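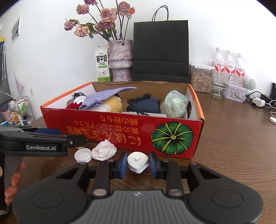
# Clearing a mixed table into one box

These tips come from a small study we made at Brorness in January. We wanted to know in which order a person should tidy a table when the same recordings are later used to teach a robot. Most of what we learned is also good for a normal kitchen or workshop, so I write it in this form.

**The method in short.** Three people cleared the same kind of table, 200 times in all, with hand-held grippers in place of fingers. A model was trained on the recordings and then had 40 new tables to clear. Győző Szilágyi marked the results, and he was strict: an object that stood half out of the box was a failure.

## Before you begin

- Open the box fully and fold the flaps away. A flap that stands up catches the sleeve, and it catches the gripper too.
- Leave the tall and breakable things at the back. A vase with dried flowers should not be moved at all.
- Put the box in the middle, with small things between you and it. Reaching over the box for a cap is slow.

## The order

1. Soft and big first. Cloth and plush toys make a bed, and what comes after does not bounce.
2. Cables and pouches next. Lay the strap or the cable end inside the box, never over the side.
3. Small hard things last: lids, caps, anything which rolls.

With this order the model put 94 per cent of the objects in the box. When we let people choose freely, it did worse, mainly with the caps, and they went under the cloth or over the edge.

## Small caps and lids

Take a cap by its sides and close the fingers slowly. If it has a knob, leave the knob free on top, so you can see how it is turned. A cap lying on its side is easier to take than a flat one — with a flat one, push it first to the edge of the table and pinch it there.

Crumpled tissue is the opposite. Close quickly and lift straight up. Our model often let go too early, and we have no good answer for this yet. Győző thinks that more recordings with paper would help. I would sooner try softer pads.

## For those who record

Rest after every ten tables. Tired hands make short, nervous movements, and the model copies them very faithfully. Also keep the elbows low, and wipe the finger pads with a damp cloth before each session.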